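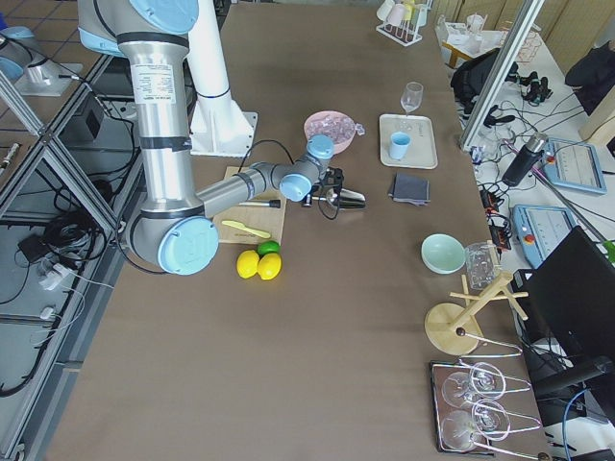
Faut-il une nouvelle analyse de risques quand on change seulement l'objet que tient la pince ?
Dès que l'objet coupe, pique ou casse, il faut la refaire, même si le bras, le programme et la vitesse restent les mêmes.

C'est la réponse que je donnerais au message de Tenach, et j'aurais aimé la trouver dans le projet de guide. Elle n'y est pas, ou alors j'ai mal lu la section 4, que j'ai pourtant lue deux fois.

Je reprends le message dans l'ordre.

Le groupe de Tenach écrivait :
> Bonjour à toutes et à tous,
> La version de mars du guide de bonnes pratiques pour les
> postes de manipulation est sur le dépôt. Nous proposons
> de considérer qu'un bras collaboratif réglé sous 300 mm/s
> peut travailler sans protecteur sur une table de cuisine
> ou de bar, quel que soit l'ustensile.

« Quel que soit l'ustensile », non. On limite la vitesse pour limiter ce qui se passe quand le bras touche quelqu'un. Une lame à 300 mm/s reste une lame. À Hirnness nous avons des planches à découper, des couteaux, des citrons, des verres à pied, et le même bras passe de l'un à l'autre dans la même matinée. Un couteau en plastique et un verre ébréché ne se traitent pas sur la même ligne du tableau, et je ne vois pas comment un seul chiffre pourrait couvrir les deux. D'où sort-il, d'ailleurs ? La version précédente disait 275, celle-ci dit 300, et le journal des modifications indique « harmonisation ». Harmonisation avec quoi ?

> Le retour d'expérience d'Amness (2000 cycles sans
> incident) nous paraît suffisant pour valider ce point.

2000 cycles, d'accord. Avec quels objets ? J'ai demandé le relevé, j'ai reçu un tableau de 64 lignes où la colonne « objet saisi » est vide une fois sur deux. Pour le reste c'est « gobelet » presque partout. Qu'un bras déplace des gobelets sans blesser personne, je veux bien le croire. Ça ne m'apprend rien sur le verre. Et « sans incident » n'est défini nulle part : un verre cassé dans la pince, c'est un incident ou un consommable ? Chez nous il est noté, avec l'heure et la personne présente. Je soupçonne que ce n'est pas l'usage partout.

> Nous recommandons par ailleurs que le boîtier
> d'apprentissage soit accessible à tout moment.

Accessible par qui et depuis où ? C'est le genre de phrase que tout le monde peut signer sans rien changer. Quand deux bras se partagent un coin de salle et que les boîtiers sont posés côte à côte sur la table voisine, au milieu des câbles, ils sont accessibles au sens du guide. Reste à savoir lequel arrête quoi. Je proposerais d'écrire :

- un repère identique sur le boîtier et sur le socle du bras concerné ;
- l'arrêt atteignable sans contourner la table ;
- pas de câble en travers du chemin qui y mène.

Le dernier point va faire grogner, chez nous comme ailleurs. Il est quand même vérifiable en dix secondes, ce qui n'est pas le cas de la moitié de la section 4.

> Enfin, la remise en état du poste entre deux séries est
> laissée à l'appréciation de chaque site.

Là je suis franchement contre. Des glaçons sur un plan de travail, ça fond, et l'eau va où elle veut, y compris vers le sol et les blocs d'alimentation. La grille Pelupessy avait une ligne là-dessus (essuyage, contrôle du sol, alimentations relevées) et elle a disparu à la fusion des deux documents. Si quelqu'un sait pourquoi, je suis preneur. Je n'ai trouvé aucune discussion dans les archives de la liste.

Sur la forme : le guide emploie « doit », « devrait » et « il convient de » sans que je comprenne la différence. Un auditeur la comprendra, lui, et pas forcément comme vous le souhaitez.

Je ne demande pas qu'on enterre le texte. Je demande qu'on retire la phrase sur les ustensiles, qu'on remette la ligne Pelupessy et qu'on publie le relevé d'Amness avec la colonne remplie. En l'état, Hirnness ne l'appliquera pas, et je préfère l'écrire ici qu'après le vote.

Cordialement,
pour l'atelier de Hirnness

PS : l'annexe B renvoie à une figure 7 qui n'existe pas.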